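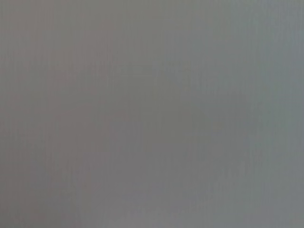 Deliveries and collection

When does my Ukstead share box arrive?
Boxes go out on Thursday from 3 pm. If you're on the Aden side of the river, yours will be on the second run, after 5 pm.

Can I pick it up myself?
Yes, from the Fekex shed on Soylu Road until 7 pm. Bring your order number. We don't hold boxes overnight, as the cool room is switched over for Friday's milk.

How do I skip a week?
Log in and choose Skip before noon on Tuesday. You can skip 2 weeks in a row before we pause your share.

What if something is missing or bruised?
Email us a photo by the next morning and we'll credit your account. Credits don't apply to swaps you've made yourself.

Do you take the empty boxes back?
Please flatten them and leave them out for the driver. Take off any labels with your address on them.
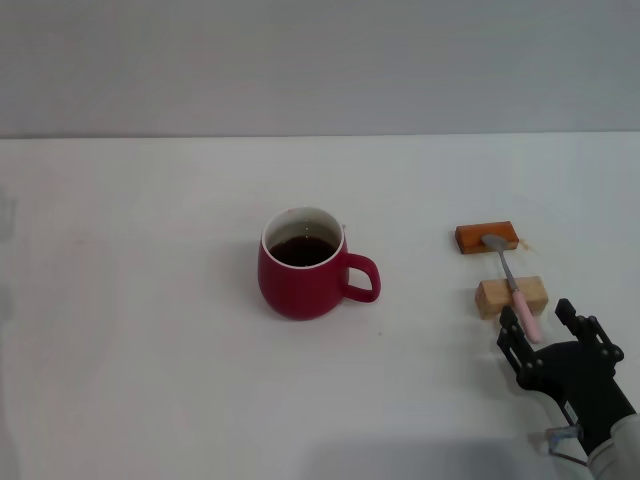 One member asked whether the half share would do for two adults who eat out most weekends, and said the full one had left them with silverbeet to give to the neighbours. It should. You can change sizes at any time and the new price starts with your next box.

Is everything organic?
Most vegies are certified. Stone fruit and capsicums come from growers who aren't, and they're marked on the packing list.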